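Robotics Wiki > Manipulation > Deformable objects > Strand-following separation

We use cookies to remember your reading preferences. Accept | Settings

Strand-following separation

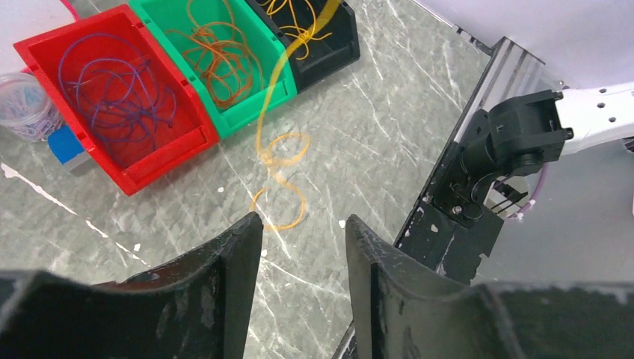

Strand-following separation is a method in robot manipulation for removing a single cord from a group of loosely tangled cords and placing it in a container. It was developed at the Dirnelstead laboratory as part of the Kusitura project on deformable objects, and was first set out in a technical note dated Wednesday, June 29, 2022. The method is learned from demonstrations given by a human operator and is normally run on two arms.

Background

Cord is hard for robots to handle. It has no fixed shape, it hides parts of itself, and a pull at one point may tighten a knot somewhere else. Earlier work mostly treated the problem as one of full state estimation: the system tried to recover the path of the whole cord, including every crossing, before it moved. Errors at a single crossing could spoil the plan. Strand-following separation does not attempt a full reconstruction. It keeps only a short local estimate of the strand near the gripper and updates it after each movement.

Method

A run is divided into 4 phases.

Selection. The policy picks a cord by colour and looks for a stretch that can be reached without touching a neighbour.

Lift. One gripper closes on the chosen stretch and raises it by a small amount. The change in shape between the views before and after the lift shows which nearby segments belong to the same cord.

Follow. The grippers take turns. One holds while the other moves along the strand to the next grasp point. If the measured pull passes a set limit, the holding gripper lowers the cord and the policy returns to selection.

Deposit. The free length is lowered into the target bin in loose loops. The release height is kept low so that the cord does not spring back over the rim.

Wrist cameras supply the main input. They give a close view between the fingers, where a fixed camera is often blocked by the arms.

Training data

The original policy, named Koval, was trained on 1,412 demonstrations. Of these, 1,100 were complete separations and the rest were recoveries from a failed grasp or a snagged strand. Cord colours were varied between sessions, and bin positions were changed by hand.

Results

The Kusitura note reports that recovery demonstrations had a larger effect than any change to the network. Policies trained without them tended to repeat the same failed grasp until the run timed out. A limit of 5 attempts per grasp point was later added. A second version, Zivari, was released in July and replaced the fixed pull limit with one learned from the data.

Limitations

The method assumes that the cords differ in colour. With cords of the same colour, the follow phase often moves to the wrong strand at a crossing. Tight knots are outside its scope, as are cords thin enough to slip between closed fingers. Worn finger surfaces also change the grip, and the note advises checking the pull limit again whenever fingers are replaced.

See also

Deformable object manipulation; Bimanual manipulation; Learning from demonstration; Cable routing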